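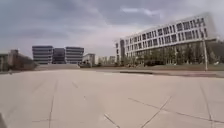 4.3 Setting the ground mask for outdoor routes

The Elovex perception module separates ground that the robot may drive on from everything else in the front camera view. On open paving the joints between slabs can be read as low obstacles, particularly where they cross at an angle, as at the lower right of the view. The mask must also exclude the robot's own body, which may show as a dark, blurred shape in a lower corner.

1. Stop the robot on level ground and open Perception, then Ground Mask.
2. Draw the body mask over any part of the robot in view.
3. Set Joint Filter to 9.
4. Set Edge Sensitivity to 1675. Where a kerb or shallow drop borders the route, use 2000.
5. Select Save, then restart the planner.

Note: Masks saved under Bultmont firmware must be drawn again.

Caution: Do not raise Joint Filter above the stated value. Low steps may then be treated as paving.

Requests for other values should be addressed to Bimla Nigam, Florside Technical Office.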